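Jun 21, 2023

Got in before eight and had the lab to myself for a while. Hagos had left the Saber gripper on the arm from yesterday, so I started with that one and left the Tulska in its case until after lunch. Coffee machine is still broken.

The plan for the week is to run the two grippers through the same set of bottle picks with the same arm and the same wrist camera, and write up which one we keep. Pesow wants an answer before the Drustdale order goes in. I set the speed to 25 percent for both and wrote the force limit on the whiteboard so it doesn't get changed between runs.

First runs were slow. I had the approach height wrong by 11 mm, left over from the cup trials, and it took me most of an hour to find it. I was looking in the controller settings when it was in my own script the whole time. Fixed it, ran the homing routine again, and started the count from zero.

Sowmya came by mid-morning and we argued a little about the camera position. She thinks the wrist view is enough on its own. I think it loses too much at the top once the arm is low, and for bottles the top is where the cap and the neck are. We went through the saved views together and I pasted one in so I remember what we were talking about.

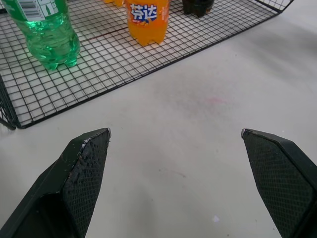

Page 46

With the arm down at that height we get the bottoms of the bottles and the wire tray, and not one cap. The Fanta label is in there and part of the green bottle's label, but for the cola we get the base and not much else. The second orange one is mostly behind the first. Sowmya says the base is fine for finding where a bottle stands, and I agree with that much. It doesn't tell me if the bottle is leaning, or by how much. The green one is a little off vertical there and I would want the planner to know it before the fingers close.

The other thing I noted is the pads. The left one is scuffed and scratched near the tip and the right one still looks clean. I don't know what that means yet. Could be the mount is a hair off center, could be that the left finger gets to things first. Hagos thinks it's the mount. I'll put the dial gauge on it tomorrow before I blame anything.

Afternoon was the Tulska. It went on with no trouble but the cable is short and I had to reroute it along the forearm. Got 8 picks done before the controller dropped the connection, then spent the rest of the time on the phone with support, who asked me to update firmware I had already updated. It closes more softly than the Saber, which I like, and it's slower to open, which I don't. Too early to say more than that.

Sowmya will try tilting the camera mount up tomorrow and see if we can get more of the bottle without losing the fingertips. If that doesn't work I'm going to ask for a second camera on the post.

To do: dial gauge, longer cable, copy the logs off the controller, wipe down the table. Left at six. Rain all the way home.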